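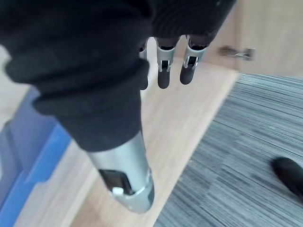
The hand, in its knitwear.

Home | Posts | Robots | About | Older

I used to think teaching a robot would feel like teaching. It feels like data entry with a sore shoulder. 07/05/2020 was my first full day on the Katholm recordings, and the job was cupboards: steer the robot up to one, get the door open, deal with whatever lives on the shelf, close up, save, do it again. Every run is one example. The model wants a lot of examples and has never once said thank you.

Our target is 845. By the end of that day I had 19 I'd be willing to show anyone.

Vernon Paquette reviews them, and Vernon is strict. He throws out any run where the operator hesitates, on the theory that the model will learn to hesitate too. I asked if it would also learn to sigh. He said there was no audio channel.

Then there's the matter of variety. Left to myself I open every door exactly the same way, so Geum-ok Ahn writes me a list of starting positions, and half of them are places no sane person would stand to get a file out. I grumbled. She added more. Doors that swing left, doors down by the carpet, a door with the key still in it. I now have opinions on hinges.
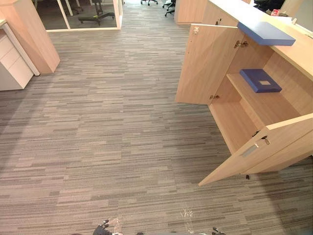
Do you keep the runs that go wrong?

We keep them in a separate folder with a note on what failed, and they stay out of training until Vernon decides they're useful. That folder is at 146 and growing faster than the other one.

Drawers start next week. I've asked for a better chair.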